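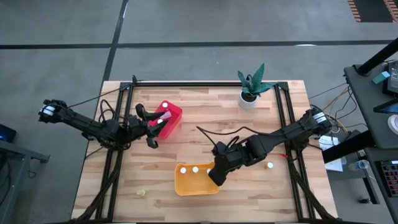 Why does an arm stop in the middle of a sort when nothing has hit it?
Most often because a cable has run out of slack or caught on something, and the joint controller reads the extra load as a collision.

Unit 8: Protective stops on two-arm cells
Course notes, Natalia Robles

Read this before the September lab session. Bring the fault log sheet from Unit 7 with you.

8.1 The fault

The case for this unit is from the Farnum cell, a two-arm bench that sorts small capped containers into bins and trays. The cell went into protective stop on the right arm at cycle 3,172. The log gave one line: joint torque over limit, wrist. The operator looked for a collision, found none, cleared the stop and restarted. The arm stopped again 2 cycles later at nearly the same pose.

The operator cleared it a second time. That was the mistake we will spend most of the session on. A repeated stop at the same pose is a fault until someone has found the cause, and the cell should have been locked out at that point.

8.2 What was found

The external cable on the right arm had worked its way out of the clip above the wrist. With the clip open, the free length moved toward the gripper each time the wrist rolled. On the reach to the far side of the tray it pulled tight against the wrist housing. The jacket was worn through to the shield over a short length. The signal conductors were still good, so the log showed no communication errors.

The left arm ran the same program mirrored and had no stops. Its cable was still clipped.

Look at the photo at the top of these notes with the cable in mind. On the right arm it runs above the segments, swings left over the open tabletop and bends back toward the wrist. On the left arm the cables loop up above the middle joints. Neither tells you there is a fault. A loop that looks generous in one pose can be tight in another, and you have to move the joint through its range to know.

8.3 Why the log was not enough

The torque limit on this controller works on an estimate. It compares motor current to what the model expects for the pose and payload. A cable pulling on the wrist, a wrong payload setting and a light collision can all give the same line. The log tells you which joint and when. It does not tell you what.

The Zoster logging add-on used on the cell also saves the 50 samples before a stop. In this case the current rose slowly over most of that window. A collision usually shows as a sharp step. Had anyone opened the trace after the first stop, the slow rise would have pointed to drag. We will compare both kinds of trace in the lab.

8.4 Procedure after a protective stop

Do these in order. Do not restart between steps.

1. Press the emergency stop. A protective stop leaves the drives ready to move again and is not a safe state for reaching in.
2. Write down the joint, the cycle number and the pose.
3. Check the log for an earlier stop at that pose. If there is one, lock out the cell and call the lab lead.
4. Look over the full cable run from base to gripper, including clips and ties.
5. Save the trace before clearing anything.
6. Clear the stop, stand outside the marked area and jog the joint at reduced speed through its range.

Step 3 was added after the Farnum case. Step 5 was already there and had been skipped - the Nyanda bench sheet had it on the back, and the front was the only side posted.

8.5 For the lab

Work in pairs. One person jogs, the other watches the cable and keeps a hand on the stop. Change places halfway through. Record the joint angle at which the slack is least on each arm, and note whether the cable touches anything.

Write up one page. State the cause, the evidence and what you would change in the cable routing. Reports that say only "cable problem" will be returned.

Reading for next time: the Pulance notes on payload settings, first section only.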